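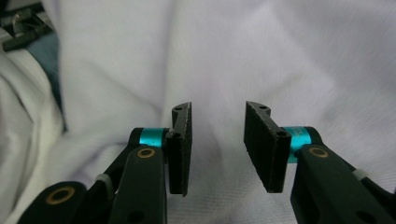

Operators wanted for hand-held gripper recordings (paid, part time)

Drukel is looking for people who will record everyday hand work with a two-finger gripper. The recordings are used as examples for a learning system, which should later do the same work with a robot arm. You do not need to know anything about robots or programming. You need patience and steady hands, and you should not be annoyed when the same cloth must be picked up many times.

The project has the name Stikport. It began with hard objects such as cups and boxes, and until now we have 1228 accepted recordings of these. From August we continue with fabric, mainly white bed linen and table linen. Fabric is more difficult for the system, so we need new people with different ways of moving.

What you will do

You hold the gripper in your hand and work with it in place of your fingers. The camera is on the tool. One recording is one task from start to end, for example to take a corner of a sheet and bring it to the opposite corner, or to pull a wrinkled cloth flat. After each recording you mark on a tablet if the task was finished, not finished, or interrupted. A recording which was not finished is also useful to us, please do not delete it.

Between the tasks you make the fabric untidy again. We ask that it is done differently each time and that folds are not arranged on purpose.

You also look at the two finger pads before each block. They must close evenly, and no thread may stay between them. If something on the gripper feels loose, you stop and call the technician, Ernő Szabó. Please do not tighten screws by yourself.

Working time and payment

A shift is four hours, in the morning from 8 or in the afternoon from 1. We ask for at least two shifts in the week. Each shift has short blocks with a pause after every block, and the pauses are paid. The payment is by the hour and does not depend on the number of recordings. The first shift is training with Liesl Marti and is paid the same as the others.

The place is our workroom in the Rutton building, second floor, with elevator.

Who can apply

You are 21 years or older and can stand or sit at a table for the time of one block. Left-handed people are very welcome, we have too few of them. You should be able to read simple instructions in English. Experience in a laundry, in sewing or in hotel work is good but it is not required. If you have pain in the wrist or had an operation on the hand in the last year, please speak with us before you apply.

About the recordings

The camera looks at the gripper and the fabric. Sound is not recorded. Your hands or sleeves can be visible sometimes. Your name is not stored together with the recordings, only an operator number. You will get the consent form before the training and can take it home to read.

How to apply

Write a short message to Mariann Juhász at the Drukel office, with your telephone number and the shifts that are possible for you. A CV is not necessary. We have 22 places. Trial visits are on Wednesday afternoon and take less than one hour. Questions about the contract are answered by Helmut Kramer at the same office.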